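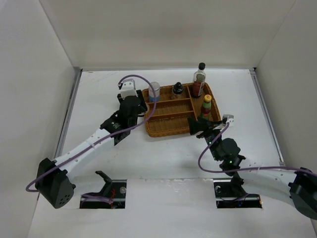 Henodport Public Library Evening Writers' Club

The Pepper Question

By the time Meenakshi Bangera had been running the supper room at the Tzavaras Hotel for 12 years, she had stopped being surprised by what people would carry home in a coat pocket. Spoons, mostly, and once a whole butter dish, lid and all, which came back in the mail from Wallivitz with a very nice note.

So when the pepper went missing from table 4 one evening in July, she only sighed and went to the pantry for another. It was Dinesh Kandasamy, the new night clerk, who took it to heart. He was a tender sort of young man, and he had been told to look after the place.

"The lady in 116 had that table," he said, leaning on the counter with his tie crooked. "She asked me what time the ferry to Momar goes. I told her six, and she thanked me twice."

"Then she'll be on it, dear, and our pepper with her."

But he couldn't let it alone, and at half past five he walked down to the landing in his good shoes. The lady was sitting on her suitcase eating a boiled egg — peeled very neatly into a napkin — and there beside her stood the pepper.

"Oh," she said, "I was going to mail it."

Well, Dinesh had practiced something stern all the way down the hill, and it left him entirely. He asked if she had salt. She did not. He ran back up for it, and Meenakshi, who was already in the kitchen with the bread, handed it over and put two warm rolls in his pocket for the trip.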